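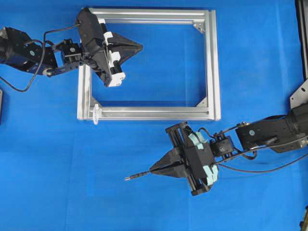
Why measure diagonals at all if every corner has a bracket made at ninety degrees, one comment on the previous handout asked, and would a try square in each corner not be quicker? Four squares in four corners is quicker to set up and slower to get right. Section 3 has the working. The comment also asked whether the bracket can be treated as the reference. It cannot. A small corner bracket has short legs, and any error over a short leg is multiplied along the rail.

Jutelbridge, Workshop Practice
Handout 5: Slotted profile, the four-rail frame

1. Parts and terms

Profile: aluminum extrusion with a lengthwise groove (slot) on each face. In this unit the section is 24 mm square throughout.

Rail: one cut length of profile. Long rails run the full outside length of the frame. Short rails fit between them.

Butt joint: the end of a short rail against the side face of a long rail. No miters are used in this unit.

Gusset: a small triangular bracket in the inside corner, one leg on each rail, fixed into the slots with a screw and slot nut per leg.

Slot nut: the nut that sits inside the groove. Two types are in the drawers. The slide-in type has to be loaded from an open rail end before the joint is closed. The drop-in type goes through the mouth of the slot and turns under the lips as the screw is tightened. Do not mix the two in one corner.

Opening: the clear space inside the four rails.

2. Cut list

The exercise frame is 288 mm by 216 mm outside. With short rails fitted between long rails:

Long rails, two off: 288 mm
Short rails, two off: 216 - (2 x 24) = 168 mm
Opening: 240 mm by 168 mm

The usual mistake is to subtract one profile width instead of two, giving 192 mm. The frame still goes together and looks correct. It measures 240 mm across the outside and the mounting plate does not fit.

The second most common mistake is to let the rails chase each other round the frame, each one butting the next. All four rails are then one profile width shorter than the outside dimension they lie along: 264 mm and 192 mm. This is a legitimate layout and you will meet it on bought-in guards, but it is not the layout on the drawing, and the end holes come out in the wrong places.

Stock bars from Pusdale are supplied sawn. Treat a supplied end as rough. Trim it, then measure from the trimmed end. Allow for the saw kerf at every cut, including the trim. Deburr both ends of each rail, inside the slot mouth as well as on the outer edges. A burr in the slot mouth stops a slide-in nut and will also mark the bracket.

Cut each pair of rails against the same stop without moving it. The two long rails should agree with each other more closely than either agrees with the drawing. If a pair comes out at 287.8 mm, record it and carry on. If one comes out at 287.8 mm and the other at 288.3 mm, recut the longer one to match.

3. Squareness

For a true rectangle the two outside diagonals are equal:

D = sqrt(288 x 288 + 216 x 216) = 360 mm

The dimensions were chosen to give a whole number. Most frames will not oblige, and it does not matter, because the check depends on the difference between the diagonals and hardly at all on their absolute value.

Suppose the frame has leaned over by a small angle t (in radians), with all sides keeping their length. One diagonal grows and the other shrinks. To a good approximation the difference is

difference = (2 x 288 x 216 x t) / 360 = 345.6 t

A difference of 1 mm therefore means t = 0.0029 rad, or 0.17 degrees. Over the length of the long rail that is an offset of 0.83 mm. A steel rule read with care will show half a millimeter on the diagonals. A small try square held in the corner will not reliably show the same angle, as the light gap over a short blade is too thin to judge.

Tolerance for this exercise: diagonals within 0.5 mm of each other.

Equal diagonals are necessary but they are not enough on their own. A frame with one short rail longer than the other can be a symmetrical trapezoid, and the diagonals of a symmetrical trapezoid are equal. Check opposite sides first, then the diagonals. Students who lose marks here have nearly always done the second check without the first.

4. Assembly sequence

Work on a flat surface. A smooth cloth under the parts protects the finish and keeps dropped nuts from traveling, but pull it tight. A fold under one rail is enough to put a twist in the frame.

4.1 Lay out all four rails in position. Mark the corners A, B, C and D in pencil, clockwise, with A at top left.

4.2 Load slide-in nuts now if you are using them. Count the nuts needed for anything that will be attached later, not only for the corners. The outer slots stay reachable from the rail ends. Side slots facing the opening do not, on the short rails, once the joints are closed.

4.3 Fit the gussets at B, C and D with screws finger tight. The bracket should seat flat on both rails. If it rocks, look for a burr or a chip in the slot.

4.4 Fit A last, also finger tight. If the joint at A will not close, do not draw it in with the screw. Loosen the neighboring corners by half a turn and push the rails together by hand.

4.5 Check that the top faces are level across each joint by running a fingertip over it, then a straightedge. A step at a joint is corrected at this stage or not at all.

4.6 Nip up the screws in opposite corners, A then C, then B then D. Nipped means the rails no longer move under their own weight but can be shifted by a push.

4.7 Measure both diagonals. Push along the longer one. Measure again.

4.8 Tighten fully in the same order. Hold the rail and not the bracket.

4.9 Measure both diagonals a third time and write down the result. Tightening moves the joint. Expect to repeat 4.7 and 4.8 once.

Do not skip the third reading. A reading taken before final tightening is not accepted in the log.

5. Twist

A frame can be square in plan and still not lie flat. Set it on the surface plate and press on each corner in turn. Movement or a click at one corner means twist. Find the gap with feeler gauges. Turn the frame over and repeat. If the high corner stays with the frame, the frame is twisted. If it stays with the plate, clean the plate.

To remove twist, slacken both screws at the high corner only, weight the frame flat, and retighten. If the twist comes back, one of the rail ends was not cut square in the vertical plane, and the joint is being pulled over by its own end face. Recut.

6. What the gusset does

Consider a frame held along its bottom rail with a side load F applied at the top rail. With pin joints at the corners it has no resistance to leaning at all. Any stiffness comes from the corners.

The gusset carries the corner moment as a pair of forces separated by a distance related to its leg length. For a given moment, doubling that distance halves the force at each fixing. This is why a larger bracket slips later under the same load, and why a row of screws close to the corner does less than one screw further out.

Slip, and not fracture, is the normal failure. The screw clamps the bracket to the slot lips and friction does the rest. Oil on the mating faces lowers the load at which the joint moves. Wipe them before assembly.

A panel fixed into the opening, or a single diagonal brace, takes most of the side load away from the corners. Where the opening has to stay clear, use the bigger bracket.

7. Small fittings

Clips, end caps and cable fasteners go on after step 4.9. A plastic part trapped at a corner will hold the joint open by an amount too small to see and large enough to fail the diagonal check. Anything that projects past the underside has to come off before the twist check in section 5.

8. Log entry

Record for each frame: rail lengths as cut (four values), opposite sides as assembled (four values), diagonals at 4.7 and 4.9, twist gap if any, and nut type.

9. Problems for next session

9.1 A frame is required with an opening of 100 mm by 240 mm, in the same profile, long rails running full length. Write the cut list. Repeat it for the layout in which each rail butts the next.

9.2 The diagonals of the exercise frame read 361 mm and 359 mm. Estimate the lean angle in degrees and the offset over the long rail.

9.3 One short rail has been cut 0.6 mm over. The student adjusts until the diagonals agree. Sketch the result, exaggerated, and state which corners are greater than ninety degrees.

9.4 Derive the approximation in section 3 from the cosine rule. State where the small-angle assumption enters.

Bring the log sheet and the four rails, disassembled.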